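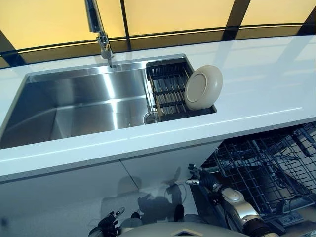 Longer than the bridge itself, one Undside voter remarked of Monday night's mayoral debate in Telberg, and with fewer places to turn around. The two candidates spent most of it on the Trastum Bridge, which both of them support, both of them want repaired and neither of them has said how to pay for.

The mayor opened by calling the bridge "the backbone of this city." The challenger, a member of the city council, called it "the heart." The moderator let the anatomy run for a while before asking about money. The mayor said a funding plan would be ready after the November election. The councilwoman said hers was ready now, but that it would be irresponsible to release it in the heat of a campaign. 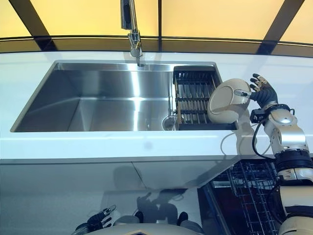
A robotic hand holds a cream-colored plate beside the dish rack.

The bridge opened in 1885 and connects Undside, which voted for the mayor last time, with Karras, which did not. He won the city by 127 votes, and has been seen a good deal in Karras this spring. On Monday he praised its bakeries, its Little League field and, at some length, its drainage. The drainage got the only applause of the first hour.

There were real differences, if you waited. The councilwoman wants evening bus service brought back across the river. The mayor would rather study it – a study finished last year is, he explained, out of date. She would freeze parking fees downtown. He would "look hard" at them, and declined to say what he expected to see.

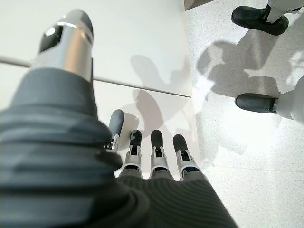 Close view of a robotic hand, with a metal-tipped thumb and gray fabric sleeve.

Around 3,000 people watched the city's live stream, which lost its sound during closing statements. Both campaigns said afterward that their candidate had finished strong.

A second debate is planned for the fall in Karras. The topic will be housing, though both sides have asked for time to return to the bridge.

Telberg, June 2019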